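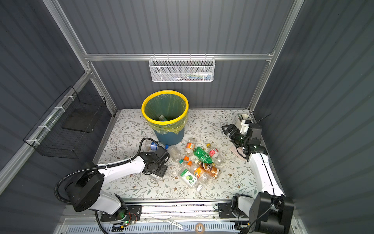 Bring back the hard rubbish week

Tue 9 January

Quick one because I'm meant to be at work. Council wants to scrap the set hard rubbish week and make us book a pickup instead. Online. With an account. I think it's a bad idea and I'm going to say why before I lose the nerve.

For anyone new to Hulport: one week every November you put your junk out the front. Old bikes, dead fans, the bookshelf with no back. And everybody walks up and down the street having a look. Half of it's gone before the truck comes. My desk came from that. So did the kids' first scooter, and a very ugly lamp I still love.

The new way, you log in, list your items, pick a slot, put it out the night before. Three items max. Neat and tidy. And no one else on the street is doing it that day so no one is looking, so it all goes in the truck.

That's the bit that gets me. Perfectly good stuff, straight to the tip at Brostadar.

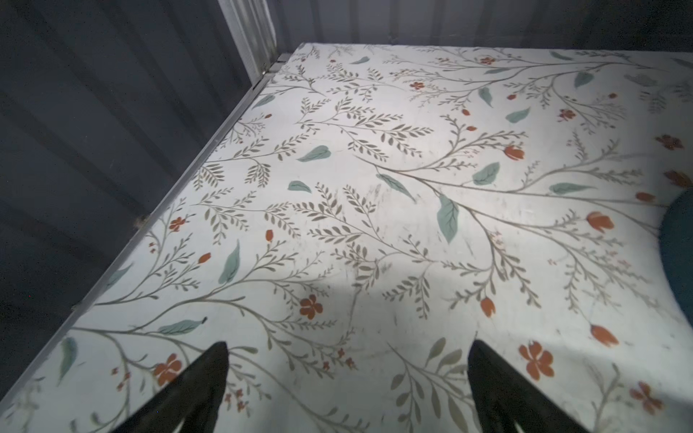 But the mess

Yes, the mess. I know. Some people put stuff out two weeks early and it rains on the matresses. People drive in from Clestano with trailers and leave things scattered. Last time there was a couch across the footpath on Amano Street and a lady with a pram had to go on the road. Not good enough, fair complaint.

So fine the early ones. Send a reminder letter. Put out a second truck on the Friday. All of that is easier than building a booking system and then running a phone line for everyone who can't work it.

Also the survey. 957 replies, and the question was "would you like a more flexible service?" Well who says no to that. It never asked if we wanted to lose the week. 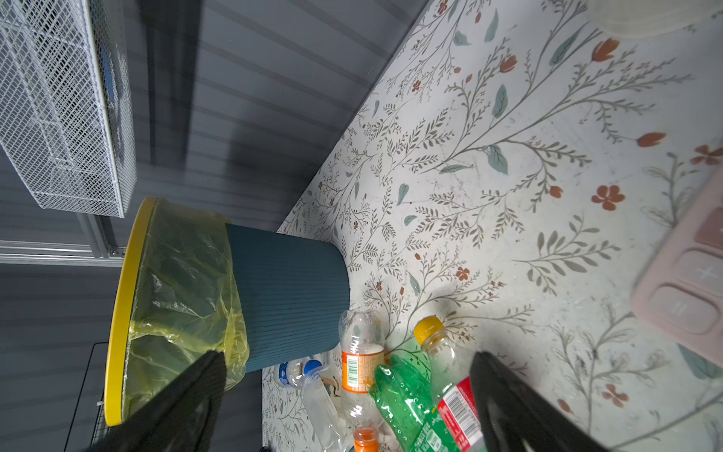

And I'd add that bookings suit people with a garage. You need somewhere to keep the broken washing machine till your slot comes up. If you're in a flat, or moving out on short notice, a 20 day wait means it ends up dumped behind the shops at night, and then the council pays to get it anyway.

Keep bookings for people who need them, sure. Older people, anyone moving house. Just leave the week alone aswell. Both can exist.

Submissions are open now, there's a form at the library desk if you don't want to do it online. I've done mine. Go do yours.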